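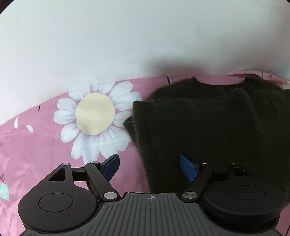 Fig. 1. Dark knit sweater, folded, on a printed pink bedsheet.

Textile Care and Storage, Level 1
Handout 5: Folding and storing knitwear
Module tutor: Urmila Nautiyal
Revised January 2023

5.1 Scope

Knitted garments that are put away on shelves or in drawers. Woven shirts were covered in Handout 4. Hanging storage is dealt with only where it affects the choice of fold. Students should have read the section on knit structure in the Prestmont course reader before the session.

5.2 Why knits are folded

A knitted fabric is made of loops. Under load the loops open in the direction of the load and close across it. On a hanger the whole weight of the garment is carried by the shoulder line, so the body lengthens and the shoulders take the shape of the hanger ends. Heavier yarns show the effect sooner. A folded garment is supported over its whole area and the load on any one loop is small.

Fold lines carry their own risk. A sharp crease left under weight will hold in wool and wool blends. The fold should be soft, and the garment should be refolded on different lines if it stays in store for a season or more.

5.3 Working surface

A bed is the usual surface in the home and is acceptable. The cover should be pulled smooth over the working area. Bunching towards the wall, as at the upper right of Fig. 1, does not matter provided the garment lies clear of it. Contrast helps. The edges of a dark knit are easily found against a pale or mid-toned sheet, and lint from the sheet can be seen on the knit before it is folded in.

A table gives a flatter result and is used in the practical room.

5.4 Terms

Body: the front and back panels taken together.
Layer: any thickness of the garment lying on another.
Soft fold: a fold left rounded, with no pressure applied along it.
Rolled edge: a thick, rounded edge formed where the fabric turns over. One is seen on the left of the sweater in Fig. 1, lying over the petals of the large daisy.
Footprint: the area the folded garment takes up on the shelf.

5.5 Standard fold

1. Close any buttons or zips. Empty pockets.
2. Lay the garment face down with the hem towards you.
3. Smooth from the centre outwards with a flat hand. Do not pull at the hem or cuffs.
4. Bring one side in to the centre line. Lay the sleeve back along the body, parallel to the side.
5. Repeat for the other side.
6. Turn the hem up to the middle of the body, then fold once more to the neck.
7. Turn the garment over. Check that the front is flat and the sleeves have not slipped.

For very thick yarns leave out the second turn in step 6 and accept the larger footprint. Three thick layers are easier to stack than four.

5.6 Brushed and fuzzy surfaces

Fibres standing up from the surface catch on neighbouring fabrics and form pills where they rub. The sweater in Fig. 1 has a surface of this type. Such garments are best stored at the top of a stack, or turned inside out before step 2 if the inner face is smoother. Do not brush immediately before folding. Loose fibre should be lifted with a damp hand and the garment left to dry.

5.7 Storage conditions

Clean before storing. Moth larvae prefer soiled areas, chiefly collar and cuffs. Drawers should not be packed so tightly that garments have to be pressed down to close them. Shelf spacing of 40 cm is enough for a short stack. Cotton bags are preferred to plastic for long storage. Cedar blocks lose their scent and should be sanded or replaced.

5.8 Practical task

Work in pairs: Cairns with Strachan, Munro with Dow. Each pair takes one fine-gauge and one heavy knit from the Leckie box and folds both by the method in 5.5. Record the footprint in centimetres, the number of layers at the thickest point, and the position of any crease after the garments have lain overnight. Results go on sheet 5B.

Reading: course reader, p. 126 onwards. The note on yarn weight handed out in December is still needed for 5B.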